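Stirholm Startup Evening: Questions We Keep Getting

Last updated in December. Written by Corina Crăciun, who runs the door and reads the inbox. Some of these answers are less cheerful than the ones on the poster. The poster was written by other people.

What is it?

A pitch evening for very young companies, held in the hall at Stirholm. Founders talk, a panel asks questions, and then everybody stands near the food and trades email addresses. We call it a networking event, though I have doubts about the word. Most of what passes for networking is people waiting for their turn to speak.

Who can pitch?

Any team that hasn't raised a priced round. You don't need a product yet, but you do need something you can show or explain in plain English. "A platform for the future of work" will get your form sent back. Student teams are welcome and get no extra credit for being students.

How many teams apply, and how many get in?

Last time we had 68 applications and took 12. If you've read elsewhere that "most strong teams get a slot," please don't believe it. Plenty of strong teams didn't.

What does it cost?

Pitching is free. A seat in the audience is $50, which covers the room and dinner. We've been asked whether paying more gets you closer to the investors. There are no reserved tables and no gold badges, and if someone offers to sell you one, send me their name.

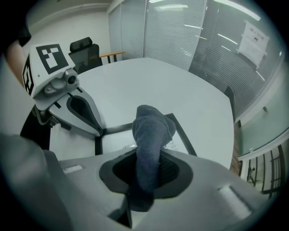
I'd be just as careful with anybody who offers to coach your pitch for a fee and hints that they know the panel. They may well know the panel. It won't help you, and the panel has been told to let us know when it comes up.

Will there be real investors in the room?

A few. Avram sends people, and so does Caltix, though Caltix has come every year and to my knowledge has yet to write a check to anybody they met here. They say they're "building relationships." Make of that what you like. The rest of the crowd is a mix of accountants, lawyers, recruiters, other founders and people who had nothing on that night.

Can you tell me who got funded afterward?

I can tell you what the teams told us, and teams like to round up. Two said they closed money within six months of pitching. In both cases the talks had started before our event, so I don't put it on the poster. Mizanur Bhattacharjee, who chairs the panel, thinks I'm too strict about this. He's free to write his own FAQ.

How long is a pitch?

Five minutes, then five of questions. The clock is on the wall and we cut the microphone when it runs out. Every founder believes their idea can't be explained in five minutes. So far I've seen one where that was true, and it couldn't be explained in twenty either.

Do I need a financial model?

You need to know what you charge, or plan to charge, and what it costs you to deliver. Please leave out the slide where you capture one percent of an enormous market. Elżbieta Pietrzak from the panel has asked every team with that slide how they picked one percent, and she's still waiting for a good answer.

Can I give a live demo?

Yes, inside your five minutes. Bring your own cables and don't count on the hall's wireless, whatever the venue's website says about it. A recorded backup is smart. There's a table at the front for anything you want to set down.
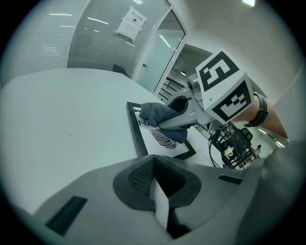
When do I find out if I've been accepted?

Two weeks after applications close, by email, to the address on your form. Teams that weren't picked hear from us the same day. We don't keep a waiting list, since dropouts have been rare and hope is a poor use of your month.

Do you ask for equity, or a finder's fee?

No to both. Avberg, which used to run a similar evening, took a cut of any round closed within a year. That's legal, and it was in their terms, but read the terms of any event before you sign up. Read ours too. They fit on one page.

Is there a prize?

There's a small one: legal hours donated by Cosmin Anghel's office. The hours are real and they expire in a year. We dropped the giant cardboard check because winners kept asking where the rest of the money was.

Will you sign an NDA?

No, and neither will any investor worth your time. If five minutes of talking is enough for a stranger to copy your company, you have a different problem to work on first.

Can I get the attendee list?

We don't share it or sell it. Talk to people while they're in the room. Doors open at 5:30 p.m.

Who do I contact about sponsorship?

Marius Zamfir handles that. Sponsors get a logo in the program and a thank-you from the stage. They don't get a speaking slot, a say in which teams are chosen, or a second thank-you.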